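올렐(Ollell) 의류 재사용 지원 사업 중간 진행 보고

제출일: 2022년 4월 7일
제출처: 시브게이트(Civgate) 지원 사업 담당 부서
수행 기관: 올렐 사업팀

1. 보고 개요

귀 기관의 지원에 감사드립니다. 본 보고서는 올렐 사업팀이 브로클로(Broklow) 지역에서 진행하고 있는 의류 재사용 사업의 현재 상황을 말씀드리기 위하여 작성하였습니다. 지난번 보고 이후의 수거, 분류, 배부, 수선 교육, 예산 집행에 대한 내용을 담았습니다. 저희 팀의 한국어 표현에 부족한 부분이 있으면 알려 주시기 바랍니다. 다음 보고서에 반영하겠습니다.

2. 수거 및 분류

이번 기간에 접수한 의류는 모두 2,151점입니다. 이 수량은 접수 대장에 적은 것을 기준으로 하였고, 신발과 가방은 포함하지 않았습니다. 수거함은 브로클로 안의 15곳에 설치되어 있습니다. 그중 시장 입구에 있는 수거함은 비가 오면 안쪽까지 물이 들어왔기 때문에, 지붕이 있는 자리로 옮겼습니다. 옮기고 나서 젖은 옷이 들어오는 일은 많이 줄었습니다.

분류 작업은 세이스(Sayce) 창고에서 하고 있습니다. 처음 계획에서는 옷을 상태에 따라 두 가지로만 나누었습니다. 그러나 작은 수선만 하면 다시 입을 수 있는 옷이 생각보다 많았습니다. 그래서 ‘수선 후 배부’라는 구분을 새로 만들었습니다. 이 구분에는 단추가 없는 옷, 솔기가 열린 옷, 소매 끝이 풀린 니트가 들어갑니다. 분류 시간이 조금 길어졌지만, 폐기로 보내는 옷이 적어졌으므로 이 방법을 계속 사용하려고 합니다.

니트류는 접히는 방법에 따라 어깨와 목 부분의 모양이 변하기 쉽습니다. 창고의 옷걸이에 오래 걸어 두었던 니트 몇 점은 어깨가 늘어나서 배부하지 못하였습니다. 현재는 니트를 모두 눕혀서 보관하고, 치수도 평평한 곳에 펼쳐 놓고 재도록 작업 안내서를 고쳤습니다.
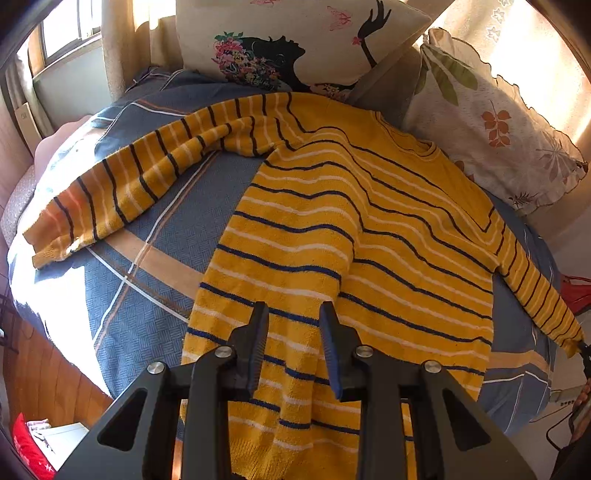 사진 1. 줄무늬가 있는 겨자색 둥근 목 니트. 한쪽 소매를 길게 펼친 모습.

3. 배부

배부는 예약 방식으로 바꾸었습니다. 전에는 오는 순서대로 입장하였는데, 오전에 사람이 몰려서 어린이와 같이 오신 분들이 오래 기다리셔야 했습니다. 지금은 한 번에 30가구까지 예약을 받습니다. 예약 없이 오시는 분도 돌려보내지 않고 마지막 시간에 안내해 드립니다.

이용자들이 가장 많이 찾으시는 것은 어린이 겉옷과 큰 치수의 바지입니다. 두 가지 모두 재고가 부족합니다. 반대로 여성용 블라우스는 재고가 많이 남아 있어서, 시브게이트 쪽에서 필요한 다른 단체를 소개해 주시면 나누어 드릴 수 있습니다.

4. 수선 교육

수선 교실은 계획한 대로 시작하였습니다. 정원은 15명이고 신청은 첫 주에 마감되었습니다. 수업에서는 단추 달기, 바짓단 줄이기, 니트의 작은 구멍 막기를 배웁니다. 니트 수업은 참가자들이 어렵다고 하여 한 차례를 더 늘렸습니다. 재봉틀 한 대가 고장이 나서 수리를 맡겼으며, 수리비는 예비비에서 지출하였습니다.

5. 예산 집행

인건비와 창고 임차료는 계획대로 집행하였습니다. 운송비는 연료 가격이 올라서 예정보다 많이 사용하였습니다. 부족한 금액은 홍보물 인쇄비를 줄여서 맞추었고, 항목 변경 신청서를 별도로 제출하였습니다. 영수증은 100% 전산으로 등록하였으며, 원본은 사무실에 보관하고 있습니다.

6. 남은 과제와 요청 사항

6월까지 여름옷의 분류를 끝내고, 겨울옷은 상자에 넣어 창고 안쪽으로 옮길 예정입니다. 상자에 붙이는 표의 양식이 작업자마다 달라서 찾는 데에 시간이 걸리는 문제가 아직 있습니다. 양식을 하나로 정하여 다음 보고서에 첨부하겠습니다.

그리고 창고의 제습기 구입에 대하여 검토를 부탁드립니다. 세이스 창고는 북쪽 벽에 습기가 있어서 장마 기간에 옷을 두기가 어렵습니다. 견적서는 본 보고서와 함께 보내 드립니다. 구입 승인이 어려운 경우에는 같은 기간 동안의 대여도 가능한지 회신해 주시면 감사하겠습니다.

올렐 사업팀 드림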